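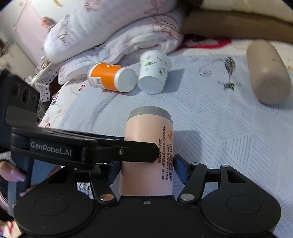 Skirkik Fitted Sheet Set

Home Shop Bedding Bath Towels Help Cart
Search products Go

The Skirkik set is a plain percale cotton sheet set for everyday use. Each set has one fitted sheet, one flat sheet and 2 pillowcases. The weave is 200 thread count, which sleeps cooler than sateen and gets softer after a few washes.

The fitted sheet has elastic on all four sides. It fits most mattresses, including ones with a thin topper. If you have a pillow-top, order the Grusen deep pocket version.

Fabric: 100 percent cotton
Pillowcases: envelope closure
Sizes: twin, full, queen, king

Wash warm with like colors and tumble dry low. Skip the fabric softener, it leaves a coating on percale. Expect some shrinkage the first time through, and we cut the sheets a little large to allow for it.

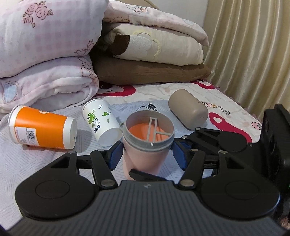 Wrinkles are normal with this weave. Take the set out of the dryer while it is slightly damp and put it straight on the bed.

Mornex stocks replacement pillowcases separately. New prints arrive in August. For motel and rental orders over 400 sets, write to Chandrasekhar Lobo in the trade office. Unwashed sets can be returned in the original bag.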